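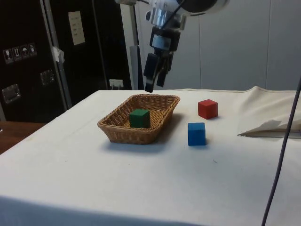 ## Ledeck Teaching Kit

The Ledeck kit lets you show a robot arm a job in place of writing code for it. You get two ways to do that. One is to take hold of the arm and move it through the task yourself. The other is to drive it with the Funik hand controller from a chair nearby. Either way the arm's movements and the gripper's opening and closing are recorded, and you train from the recordings afterward.

We've sold enough of this sort of gear to be wary of the phrase "teach it once." Don't plan on once. Coloured blocks into a basket is the usual starter task, and it's a fair one, but a green cube in a wicker basket tells you very little about how the same arm will cope with a greasy bearing in a parts tray.

### What you get

- Funik hand controller and 5 m cable
- Wrist handle for guiding the arm by hand
- Memow recording software, 2 seats
- Printed setup guide

The arm, gripper, table and computer are **not included**.

### By hand or by remote?

Guiding by hand is easier to learn. Most people can get a usable pick on their first afternoon. The trouble is that your own arm and shoulder end up in the recordings if you're using a camera, and the finished robot won't have you standing beside it. Keep to the back of the arm and hold the handle, never the fingers.

Remote control keeps you out of view. It's also slower, and judging depth is hard until you've had practice — expect to clip the rim of a few baskets. The controller gives no sense of touch. The maker's brochure calls it "natural." We wouldn't.

### Before you order

Fereshteh Hashemi on our bench ran the kit for most of December and kept notes. Her advice:

- Move the objects between recordings. Seventeen goes with the blocks in the same spots are worth less than a handful with the layout changed.
- Delete the bad takes the same day. Memow lets you flag them, but flagged takes still go into training unless you untick a box in the export menu.
- Tape a cloth down if you use one. Folds shift.

The Amini adapter plate is needed for older wrist flanges and is sold separately. Check your bolt pattern first, as we don't take back opened plates.

**Price:** $3,730, plus freight. No trial licence for Memow at this time — we've asked.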